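Section 4. Recording Your First Set of Examples

By now the cell is bolted together, both arms are on the rail, and you have stopped flinching when the power comes on. This section covers the recording itself. It assumes you have finished the Clusow homing routine in Section 3. If you skipped it, the arms will remind you in their own way.

4.1 Before you start

1. Check that the status LED under each arm base is lit. If one is dark, go back to Section 2 and reseat the connector. Do not wiggle it and hope.

2. Run your eye along the cables. Each should have enough slack to let its arm reach the far side of the table, and no more. A loop that stands out past the elbow is fine. A loop that passes between the two arms will be found by one of them, usually during your best take.

3. Wipe the tabletop. Crumbs are a feature the learning system will cheerfully pick up on.

4. Open Ullstead on the recording computer and choose New Session. Type a task name a stranger could understand. "Test", "test2" and "test2 real" are all taken.

CAUTION: Keep your hands out of the cell whenever the arms are live. Press Hold before you reach in, and wait for the tone. The arms are not strong enough to do lasting harm, but they pinch, and the word you say will be on the audio track.

4.2 Setting the table

5. Pick the objects for the task and put them where both grippers can reach. For a first set we suggest a short stack of building bricks, a fork and a mug. Between them they cover things that come apart, things that lie flat and things with a handle.

6. Move everything a little between takes. Turn the mug. Slide the fork. If every take starts with the same layout, you will end up with a system that knows one table very well and is lost at any other.

7. Leave the wall fittings alone for the whole session. The hooks, the basket and the curly iron hanger all have tasks of their own in Section 6. Until then they are scenery, and scenery should hold still.

NOTE: Bricks pressed together hard by an adult thumb will not come apart for a gripper. Press them as if you were closing a book on a sleeping cat.

4.3 Recording

8. Take hold of the leader handles and squeeze both once. The arms wake up and move to match you. Do this slowly. Anyone who grabs the handles like a motorcycle gets a motorcycle.

9. Press the foot pedal to begin. Wait one breath before you move.

10. Do the task at the pace you would use to show it to a polite child. Bring the gripper in over the object, stop, lower, close, lift. Pauses are useful. Dithering is not, though the two look alike from the driver's seat and you will need to be strict with yourself.

11. If only one arm is working, park the other with its gripper open and clear of the first. An idle arm that drifts teaches drifting.

12. Press the pedal again to end the take. Ullstead asks you to mark it Keep, Mistake or Discard.

What the marks mean:

Keep – the task was finished and you would not be ashamed to see it repeated 2000 times, because it may be.

Mistake – something went wrong and you recovered. These are worth having. A dropped fork followed by a calm second try is a good lesson.

Discard – something went wrong and you did not recover, or somebody came in to ask about lunch.

CAUTION: Do not mark a take Keep out of pity for the effort. Si-woo Gil, who wrote the sorting tool, can tell, and so can the learning system, which takes longer to complain.

4.4 Taking breaks

13. Stop after 4 sets, even if you feel fine. Tired drivers start cutting corners on the approach and bump the object on the way down. You won't notice it at the handles. You will notice it in the trained system, which will bump everything with great confidence.

14. Before you walk away, press Hold, lower both arms to the rest pose and close the session. An open session keeps recording the empty air until the Sadowski drive is full.

4.5 Checking what you have

15. Play back 3 takes from each set at double speed. Look for the gripper leaving the view, objects starting in the same spot and any take that ends before the object has been let go.

16. If the playback stutters, check the camera cable first and the computer second. Blame Bolton, our file server, only after both have been cleared. It has had a hard life.

17. Copy the session and write its name in the log. Pencil is fine.

Related sections
Section 2: Power, Cables and Status Lights
Section 3: Homing the Arms with Clusow
Section 5: Sorting and Trimming Takes
Section 6: Hooks, Baskets and Other Wall Tasks
Section 7: Replacing Gripper Fingers

4 comments
3 shares

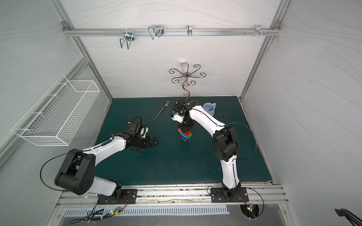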